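Come Sort Blocks With Me: Help Wanted at the Tillport Playroom

Posted 10/13/20 by Prakash Pisharody

Hi all! I'm looking for a part-time helper, plus a handful of families who'd like to come try out some block games before we put them in the shop. If you like kids, puzzles and small tidy heaps of color, please read on.

What we do

I run the playroom at Tillport, upstairs from the Cosetti bakery (yes, it smells wonderful, and yes, you will end up buying a roll). We make up sets of shape and color games for preschoolers and for older folks who want to keep their hands busy. The new set is called Umali, and it's the one I need help with. The idea is simple: you get a board and a bunch of blocks in different shapes, and you sort them however you like, then somebody else has to guess your rule. My niece sorted by "pointy and not pointy" the first time she played and beat me flat.

The helper job

It's 2 afternoons a week through December, and it pays $38 an afternoon. You'd be setting out the games, playing them with whoever comes in, writing down what people did and said, and putting everything back in the right bins. That last part is a bigger chunk of the job than it sounds! I've fished hearts out of the radiator.

You don't need a teaching degree. I'd love someone who can sit on a low stool without complaining, writes legibly, and won't jump in with the answer when a four-year-old is thinking. Some Spanish would be a nice bonus. You do need to be 18 or over and okay with a background check, which I'll pay for.

The families

Kids should be between three and six. Grandparents are very welcome, and they tend to be ruthless at this. A visit lasts 78 minutes on my schedule (don't ask, it has to do with the bus) and includes a snack and plenty of time to mess around. Each family takes home a Standent puzzle as a thank-you.

What you'd be playing

Three games so far, and I'm still fiddling with all of them.

1. Guess My Rule. See above. Loud.

2. Odd One Out. I put down a few blocks, one doesn't belong, and you tell me which. Arguing is allowed and I write the arguments down, they're the best part.

3. Color Neighbors. Everybody of the same color has to live together on the wooden board. Greens go near greens, the red star and the red cylinder share a wall, and the yellow pentagon can be right next door to the yellow heart. Blue gets a triangular prism and a cube. Once the kids have that down, we switch to shapes and the two stars have to find each other.

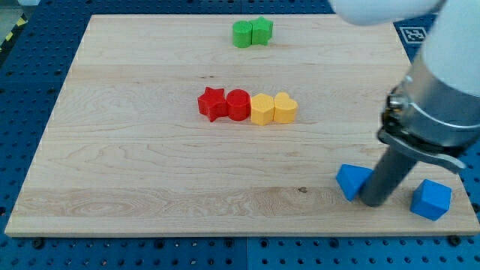
How to get in touch

Drop a note in the Tillport mailbox by the stairs or call the playroom and leave a message. For the helper job, tell me a little about yourself and which afternoons you're free, no formal resume needed. Families, just give me your kid's age, any food allergies and a good number to reach you. I'll call everybody back, though it may take me a few days if the snack cupboard needs restocking.

Prakash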